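Corkcombe Robotics Club list - archive
December 14, 2019 - posted by a club mentor
3 min read

Re: simulator first, hardware in spring?

On the club list someone wrote:

> I think we should commit to the simulator for the whole packing
> project and leave the real arms alone until spring. The students
> ran the pick and place task 50 times last week and it only failed
> twice. Nobody is waiting in line for a turn, nothing gets broken,
> and the kids who can't stay late can work from home. Brurkent are
> doing all their prep this way and they will be miles ahead of us
> at the meet if we don't. Can we just agree and move on?

I'd like to not agree just yet, sorry.

First, the 50 runs. I read the log. In every one of them the objects started in the same spots, turned the same way. So what we have is one run that we watched 50 times, and it still failed twice. I would like to know why a program with the same starting point every time fails at all. If the answer is timing, fine, but then somebody should write that down in the notebook, and nobody has. The judges read the notebook. Last year we lost points on exactly this.

Second, "nothing gets broken" is a strange thing to brag about. In October the students dropped the real block more than 20 times in one afternoon and learned more about grip force that day than in the whole month after it. In the simulator the friction is a number in a settings file. I asked two of the students who had picked that number and they told me it came with the Andreadis starter files. Has anyone checked it against our block? Our table?

Third, Brurkent. We keep hearing what Brurkent is doing and it always comes from a parent who heard it from another parent. They may be ahead. I don't see why that settles anything about our schedule.

I'm not against the simulator. The Druten kit is slow to set up and we only get the room for two hours, and half of that goes to cables. For teaching the new members how to plan a path it is clearly better. I also like that both arms are in there from the start, because on the bench we have never had the two of them powered up together without an argument about who goes first. 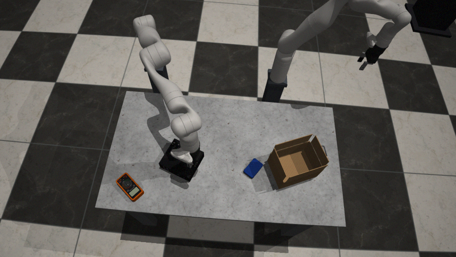

But look at how much of the task is still open. The block gets all the attention because it is square and easy to come down on from above. The multimeter is an awkward shape and it lies at an angle. The flat blue thing is worse, there is hardly any height to grab, and it's right up next to the box. I have not seen one line of code for either of them. And what is the second arm for? The plan says "assist", which could mean anything.

So what I'd propose instead:

Give the simulator 4 more weeks, and shuffle the starting positions on every run. Log the failures with a reason next to each. After that we take whatever works over to the real arms, even if it is only the block, and see how badly it does. My guess is badly - I would be happy to be wrong.

If people still want to wait for spring after that, I'll stop complaining. The log is in the shared folder, under the old project name, I haven't gotten to renaming it. Please read it before you reply.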